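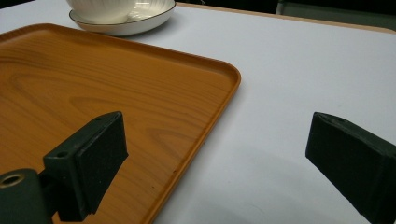
4 Preparing and Loading Samples for Zircon Dating

4.1 Before you start

This section covers sample intake, mount loading and the first calibration run on the Darkstead bench system. It applies to granite, gneiss and other coarse-grained basement rocks. For volcanic ash and fine-grained sediments, use Section 6.

Each sample must have a field sheet giving the outcrop number, grid reference, rock unit and the side of the fault from which it was taken. Samples without a field sheet can be crushed but must not be mounted.

4.2 Registering the sample

1. Open Trenutley and select New Intake.
2. Enter the outcrop number exactly as written on the field sheet. Do not add spaces or leading zeros.
3. Choose the rock unit from the list. If the unit is not listed, choose Unassigned and type the field name in the Notes box.
4. Weigh the dry sample and enter the mass in grams.
5. Print two labels. Attach one to the sample bag and one to the field sheet.

Note: The Llorente traverse samples were collected in May under an older numbering scheme. Outcrop 944 and outcrop 1391 are from the same pluton on opposite sides of the shear zone. Keep them as separate intakes.

4.3 Crushing and separation

1. Clean the jaw plates with a wire brush, then with ethanol. Let them dry.
2. Run a handful of clean quartz through the crusher and discard it.
3. Crush the sample and sieve it. Keep the fraction that passes the 122 micron sieve.
4. Wash the fraction until the water runs clear.
5. Dry it in the oven, then remove magnetic grains with the hand magnet before using the magnetic separator.
6. Complete the heavy liquid step as described in Section 3.

CAUTION: Do not open the crusher guard until the flywheel has stopped. The display goes blank before the flywheel comes to rest.

CAUTION: Heavy liquids must stay in the fume hood. Collect all rinse liquid in the marked recovery bottle.

4.4 Loading the mount

1. Place double-sided tape on the glass plate, over the printed grid.
2. Pick grains under the microscope. Include rounded and broken grains as well as clear prisms. Picking only the best crystals can hide inherited cores.
3. Set the grains in rows. Leave the first and last rows for the reference zircon.
4. Pour the resin, cure it and polish to the middle of the grains.
5. Image the mount before coating. Save the image under the intake number.

Note: Nilirent resin cures more slowly in a cold room. If the surface still takes a fingernail mark, return the mount to the oven.

4.5 First calibration run

1. Load the mount and close the cell.
2. Purge the cell and wait for the background signal to level off.
3. Analyze five spots on the reference zircon.
4. Compare the result with the accepted age. If it falls outside the limits on the calibration card, refocus the laser and repeat from step 2.
5. Begin the unknowns. Return to the reference zircon at the end of each row.

Do not average core and rim ages from a single grain. Report them on separate lines, with the spot position marked on the grain image.

Section revised 8 Oct 2025. Send corrections to Corinne Lindqvist.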